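Nerkthorpe School Computer Reuse Project
Progress report to the Fornik Fund, second period
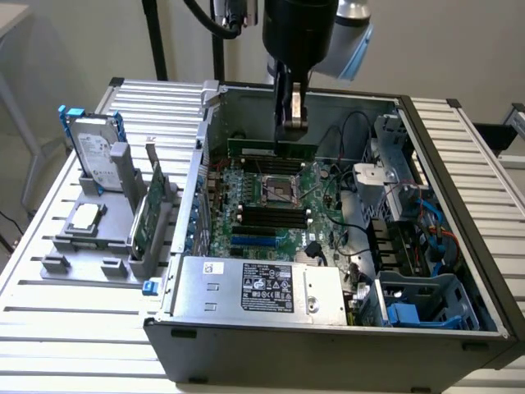

The short version is that the project is moving, more slowly than the application said it would, and that I am less sure than I was in the spring that the target we gave you was the right one. We promised 112 refurbished desktop computers in homes by the end of the grant. At the close of this period 70 have gone out. That looks like a respectable share until you look at how the last batch got there, which I will come to.

Supply

Donated machines are easy to find. Usable donated machines are another matter. The Adams office clear-out in March filled the back half of our storage unit in one afternoon, and we sent out a cheerful notice about it that I now regret. Many of those computers came without hard drives, because the firm had pulled them for security reasons and had not told us. Replacement drives were not in the budget. We moved money from the delivery line to cover the first order, as agreed with your office by phone, and deliveries have been slower as a result.

I would ask that the Fund stop counting "machines received" as a measure. It rewards us for accepting junk. We paid Tulovley Recycling to take away 26 units in this period that should never have come through the door, and on paper those same units made our first quarter look excellent.

Refurbishment

Memory upgrades and fresh installs are where the bench time goes. The work itself is not hard. What holds it up is that the machines are all different, so a part ordered for one model sits in a drawer when the next load turns out to be another. We have started turning down mixed loads of fewer than ten. Two donors were annoyed by this and one of them has not come back.

The application said a refurbished computer would cost us less than half the price of a cheap new laptop. With storage, drives and disposal fees included, I no longer believe that. With those costs left out it is still true, and I notice that most reuse projects leave them out. A full cost sheet is attached to the financial return. Please read it before the renewal discussion.

Placement

Families are referred by the three Nerkthorpe schools. In the first period referrals came in steadily. In this one they nearly stopped in the middle, and to keep the numbers up we let the schools send computers home with any student who asked. That is how the last batch went out so fast. Some of those homes surely had a computer already. We did not ask, and we should have.

A desktop tower also needs a desk, a screen and somewhere to leave both. Several families turned down the offer once they understood how big it was, and said they would have taken a laptop. I raised this when the project was being planned and was told that demand would sort itself out. It has not.

Follow-up

We mailed a one-page form to every household four weeks after delivery. The return rate was poor, and the forms that did come back were almost all positive, which tells us mostly that pleased people fill in forms. Phone calls were more useful. The common complaint was slow internet, and a better computer does nothing about that. Two households said the machine was in a closet.

I have seen a draft of the Fund's newsletter that says the project is "closing the homework gap in Nerkthorpe." We have no evidence for this. The schools have not shared any homework figures with us, and I doubt the figures would show much this early. I would prefer a plainer line saying how many computers were placed.

Next period

Referrals go back to the original rules from the first Friday of term, with a question added about what the home already has. We expect this to slow placements further, and the final total may fall short of target. I would rather report a lower number than hit the full one by handing out machines at the gate.

We request permission to spend the remaining publicity money on used laptops, as a small trial. A revised budget line is on the last page of the return. An answer before the next parts order would help, as the supplier wants payment up front.

Project Coordinator, Nerkthorpe School Computer Reuse Project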